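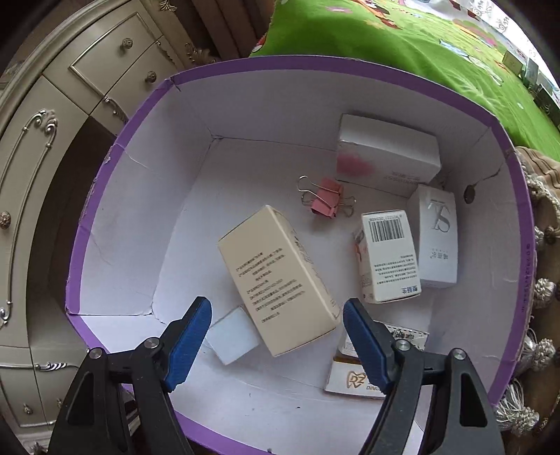 mudroom_moth wrote:
Keep the tall white one with the big silver letters and toss the rest, is my vote. Little boxes multiply. I had a drawer of them once and moved it across two apartments without opening it.

plumbline wrote:
Hard disagree, moth. Small sturdy boxes are the most useful free thing that comes into a house. I use them as drawer dividers and haven't bought an organizer in years. Lids off, stand them side by side, done.

tansy_and_rye (original poster) wrote:
Ok so I should say more than the title did, sorry, I posted and then went to eat dinner. The big cardboard box with the purple edge is my "small stuff" box. Everything that's in a little carton and doesn't have a home goes in there, plus binder clips, which seem to breed (the two pink ones have been in there forever). It lives on the closet floor and I'm trying to get it down to nothing before we repaint in November. My question was whether people sort this kind of thing by what's in it or by size. I've tried both and I end up with the same box again by spring!

mudroom_moth wrote:
By what's in it. Size only makes sense if you're packing a truck.

gravelpath wrote:
Size, if they're going on a shelf. I know that's backwards, but I did my hall closet by category first and the tall cartons kept hiding the flat ones. Now it's tall in back, flat in front, and I write what it is on the end with a marker. The closet is 20 inches deep so there's not much room to be clever.

quiltbatting wrote:
Before any of that, pull out anything that looks like medicine and check the dates. I see one in there with a barcode that looks like it could be. I did mine last winter and the oldest thing was 9 years past. Nine! I'd been carrying it around like it was jewelry.

tansy_and_rye wrote:
Oof, yes. That one is going in the bathroom cabinet or out, depending on what the date says. I can't read a lot of the printing without help, a bunch of this came back from a long trip with my in-laws and the packaging is in Chinese. I've been using the translate thing on my phone and it does ok on the big print and terribly on the tiny stuff.

plumbline wrote:
Flatten the leaflet and lay it on a table by a window before you use the app. Mine got a lot better once the paper wasn't curling. And don't throw out a carton with the dosage on it if you're keeping what was inside. I'm a box saver anyway but that one I'd really insist on.

mudroom_moth wrote:
Fine, plumbline gets that one. Medicine boxes stay.

Still tossing the rest though.

olive_drab_sofa wrote:
I use those stacking trays from Clallon for exactly this. A set of 8, clear, no lids. Not cheap but I can see everything and it stopped me buying a third box of staples. The Fostham ones look the same and the corners cracked on me the first month, so skip those.

gravelpath wrote:
My Fostham trays are fine, I've had them since the old house. Maybe you got a bad batch? Or you stack heavier than I do.

olive_drab_sofa wrote:
I did have batteries in there. A LOT of batteries.

quiltbatting wrote:
lol well

tansy_and_rye wrote:
I'd like to not buy anything if I can help it. The last time I bought organizers I spent an afternoon organizing the organizers. What do people do with binder clips? I use maybe two a year.

gravelpath wrote:
Chip bags.

quiltbatting wrote:
Chip bags, frozen peas, and the end of the parchment roll. Also clip one over the edge of the box with a card in it and you've got a label. The Gillstead swap table takes office stuff too if you're anywhere near there. I dropped off a coffee can with 200 paper clips and rubber bands in it and it was gone when I went back for my casserole dish.

mudroom_moth wrote:
A label on a box you're trying to get rid of is how you end up keeping the box.

plumbline wrote:
It's a good box! It has a nice clean inside. I'd put gift wrap in it.

tansy_and_rye wrote:
It is a good box, that's half the problem. Ok, plan for tonight: check the medicine-looking one first, then open every carton and decide right there, no "later" pile. If it has a use it goes to the room where I'd use it. Clips to the kitchen. I'll save two or three of the smaller cartons for the desk drawer and try plumbline's divider idea, and the rest get flattened for recycling.

gravelpath wrote:
Measure the drawer first. I had to trim every single one of mine, the drawer was shallower than I thought and it wouldn't shut.

tansy_and_rye wrote:
Tape measure is in the small stuff drawer, which is a different thread.

mudroom_moth wrote:
I'll watch for it. Let us know what was in the tan one, it's the biggest and I'm curious now.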